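The Lunchbox That Promises to Save Us

Every May, somebody decides the office lunch is broken. This year it was Wegener, whose new food box costs more than 50 dollars and is meant to keep a salad crisp until evening. Ollholm sells one for 16. I used both for weeks and my lettuce couldn't tell them apart.

The claims keep growing anyway. Molluten's leaflet says its lid was tested 200 times, without saying what happened the next time.

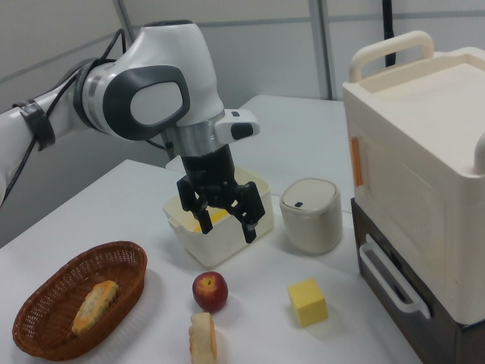
Clear enough to see what's inside, more or less.

My old tub came from the market in Vuddale and has no leaflet at all. It has a scratch, a slight smell of onion and a lid that closes – most days. Wegener would like me to replace it with a set of three. I did the math on the full range, came to 137 dollars, and went to make a sandwich.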